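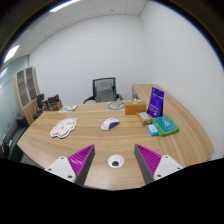 3.2 Collecting demonstrations by hand

Demonstrations were recorded with a hand-held gripper that carries its own camera. The person giving the demonstration holds the tool, carries out the task at normal speed, and sets the tool down when the task is finished. No robot arm is needed at this stage. The recorded motion is later converted to arm commands, as described in Section 3.4.

The desk task, which we call Saseo in the tables, asks the gripper to pick up a computer mouse from an office desk and place it on a flat target. The desktop was not cleared beforehand. Boxes and packages stay on it, and people were free to move them between recordings. An earlier set, Wosberg, used a bare bench and a fixed background. Policies trained on Wosberg alone did poorly in real offices, and this was the main reason for collecting the second set.

Each person was given 10 minutes of practice before recording. We asked for one instruction to be followed strictly: approach with the fingers open, and close them only when the object is between the two pads. Everything else - the path, the height of the lift, the side from which the object is approached - was left to the person. Figure 2 shows the grasp used in this task, with the mouse held lengthwise and one finger along each flank.
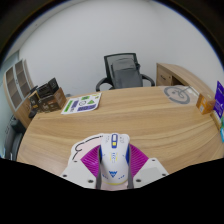 Figure 2. Side grasp on the mouse, from the gripper camera.

3.3 Filtering and comparison with remote control

The full set holds 2,516 demonstrations. A recording was dropped if the camera position could not be recovered for more than 5 consecutive frames, or if the fingers closed before reaching the object. Recordings with a slow or indirect path were kept. Dropping them in a pilot run made the policy less able to recover from a poor approach.

For comparison, some 200 demonstrations of the same task were recorded by remote control, using the Cerance arm and a pair of hand controllers. These took longer to record and contain more pauses, mostly just before contact. The person at the controllers has no sense of touch and tends to stop and check the gap on the screen. With the hand-held tool, the fingers usually close in one motion. Both sets use the same camera view and the same action format, so they can be mixed during training without further changes. 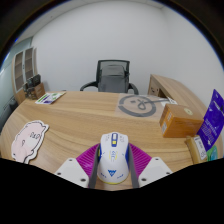

Valeriano Bravo objected, on reading a draft of this section, that the comparison favors the hand-held tool, as a person's wrist can reach poses that the arm cannot. We agree in part. Before training, every hand-held path was checked against the joint limits of the Cerance arm, and paths that broke them were removed. The check does not cover speed near the limits, and we return to this in Section 5 with the Gallegos tests.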